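The shoe rack in the kitchen corner

I have been putting off writing up the kitchen corner for most of February, mainly on the grounds that a shoe rack is not much of a subject. Fiifi Darko asked for the details after he saw it, and Gemechu Tsegaye asked whether slatted pine is a sensible thing to stand on a tiled floor, so the notes are below in one place.

The corner is the stretch between the stove and the doorway. It collects things. The rack went in there, at a diagonal, and a beige cloth got hung over it.
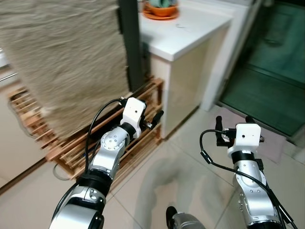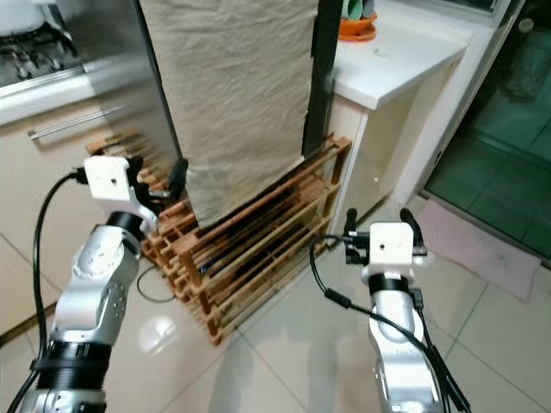
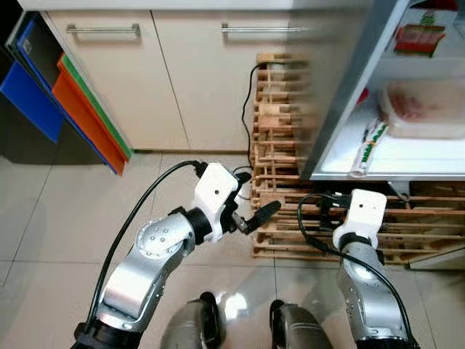
The rack is a Flosby. It ships flat, as slats, side rails and a bag of screws, and goes together with a hex key. The instructions tell you to tighten everything as you go. I would leave all the screws a half turn loose until the last slat is in, then set the rack on a level surface, press down on both ends and tighten in a cross pattern. Mine rocked the first time because I followed the sheet.

It is meant to sit flat against a wall. I couldn't do that without blocking the cabinet, so the angle is a compromise. At this angle the cabinet door clears the nearest slat by 2 inches. If I square the rack up, the door hits it. I tried both arrangements for a couple of weeks each and the diagonal is less annoying, although the dead triangle behind it has to be swept with a hand brush.

On Gemechu's question: the tile itself is no problem for the wood. Mopping is. End grain takes up water quickly, and the bottoms of the uprights are all end grain. I sanded them lightly and gave them 2 coats of Kolent wood sealer, leaving it overnight between coats. Then I stuck felt pads on. Felt on glazed tile slides more than I wanted, and I have since bought rubber ones that I haven't fitted.

The cloth is heavier than it needs to be. Kekeli Agyeman thinks it should be on a rail and she is probably right. Draped over the top tier it works its way down a little every day and has to be pulled back up, and it keeps air away from whatever is on the shelves underneath. For shoes that come in damp that is a bad arrangement. What it does well is keep cooking grease off the wood. I wiped down a covered slat and an uncovered one with the same white rag and the difference was obvious.

The cord is the part I like least. It is the right length for a different kitchen. At present it gets in the way of the broom, and it is long enough to end up under the rack if I don't watch it. I have a packet of Massawe adhesive clips, the small kind, and the plan is to run it along the base of the cabinets at the height of the toe kick. The clips need a degreased surface and a day before you load them. The first one I put up came off by evening because I skipped the degreasing.

Cutting boards are a separate issue. Leaning them on a cabinet door is fine until you want the cabinet. A vertical file holder from an office supply store would do the job on the countertop, but it would take the space where the plant goes, and Dede Kpodo gave me the plant, so that is a negotiation for another time.

For anyone planning something similar, measure the floor after the doors are open. I had the wall length written down (61 inches) and thought that was the number that mattered. The door swing decided everything.

Mawuli Nartey has offered me a narrower rack with fewer tiers. It would fit straight against the wall, and the cloth wouldn't reach the bottom shelf, so the damp shoes could go there. I'd lose a tier of storage. I am going to cut a cardboard template to its footprint and leave it on the floor for a week before I say yes.

Still to do: rubber pads, the remaining clips, and a hook for the hand brush.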